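Sheet pilling and what I changed

The fitted sheet on our bed started pilling in January, after less than a year of use. The pills were concentrated in a band at shoulder height and another near the feet. The rest of the surface was smooth. I wanted to know whether the fabric was at fault or the washing, so I bought a second set and changed the routine.

The first set was Zindetti, a cotton and polyester blend. In a blend, the cotton fibers break and tangle, and the polyester holds the tangles in place. Pure cotton pills too, but the pills tend to drop off in the wash. The replacement is a Cluretti percale, all cotton, with a stated thread count of 200. The Zindetti package claimed 500. I no longer read much into that figure. Some sellers count each ply of a twisted yarn separately, and the number climbs without the cloth getting any denser.
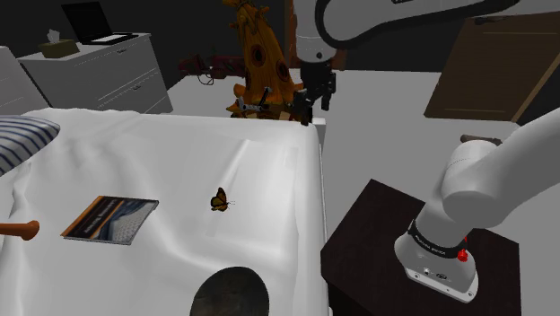

Percale is a plain weave, one over and one under. It creases more than sateen and feels crisper for the first few washes. Sateen floats the yarn over several others before tucking it under, so more fiber sits exposed on the surface. Long floats snag and abrade sooner. If creases bother you, sateen is still the better choice, and a slower spin helps a little with either.

The washing changes were small. Sheets now go in alone, with no towels and nothing with a zipper. Temperature is down to warm, the load is half a drum, and the dryer gets stopped while the hems are still slightly damp. I also dropped the fabric softener — it coats the fiber and does nothing for abrasion.

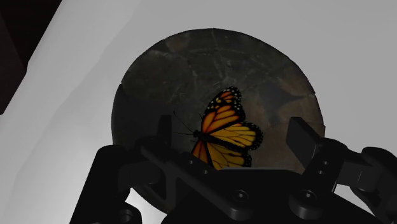 After 10 washes the percale has no pills that I can feel, though the elastic at one corner is looser than I would like. The old set got a pass with a Tokeck fabric shaver, which took around 18 minutes for the top surface. It cleared the pills and left the cloth noticeably thinner in the shoulder band, so I would not do it twice. I will check the percale again at the end of summer.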